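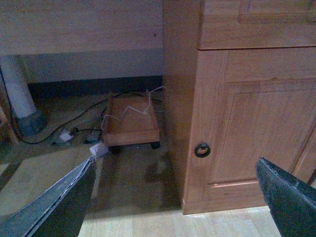

Tips for a small gripper arm at home

Notes from building the Neneck, a two-finger arm on a low base that Emiliano Insaurralde and I put together between my spare room and the shared bench at Brinwood. Most of these apply to any arm that has to work near the floor and around furniture.

Clear the cables first
Cables on the floor are the worst thing for a low arm. A thin white wire on a pale floor hardly shows up on the wrist camera, and a black one disappears in the shade under a desk. Lift what you can and clip it to the underside of the board. Unplugged adapters go in a box. If a cable has to stay down, run it along the skirting and tape it every 300 mm.

Paper and tissue
Pick up scraps before a run, unless scraps are what you are testing. Crumpled tissue is a good first object, though. It forgives a bad grip and costs nothing when the fingers close too hard.

Finger edges
A strip along the inside edge of each finger helps with thin things. Ours fray. Trim loose threads with nail scissors and replace the strip when the fray reaches the glue. Clean the old glue off fully or the new strip sits proud and the fingers won't meet at the tip. We buy the strip from Mazurek in long rolls, and one roll has done 261 hours so far.

Ring pulls and cabinet doors
Small ring pulls are harder than bar handles. The ring lies flat against the door and the finger has nothing to get behind. Things that worked for us:
Come in from below and lift with one fingertip before closing the other.
Stick a felt dot behind the ring so it stands off a little. Take it off afterwards, as felt marks some finishes.
Slow the arm down for the last 20 mm.
Keep a finger's width from raised panels and moulded edges. A fingertip catches on them and leaves a dent – wax filler hides it fairly well.

Things on castors
Anything on wheels moves when you touch it. Either chock it with two rubber door wedges or push it against a wall. Check what is draped over it as well, as a wire hooked round a corner post will come along with it and bring down whatever is on the other end.

Light
Under a desk it is dark and the floor in front is bright, and the camera picks one or the other. Fix the exposure by hand. A cheap lamp on the floor pointing at the back wall did more for us than any setting. Ximena Benítez uses two, one either side, and gets fewer shadows from the fingers.

Settings we ended up with
Motor current limit: 700 mA
Finger speed: slowest but one
Zulosus driver board: old firmware. The new one drops the limit switch on start-up.

Write the current limit on tape and stick it to the base. Emiliano reset the board in March and we lost a gear.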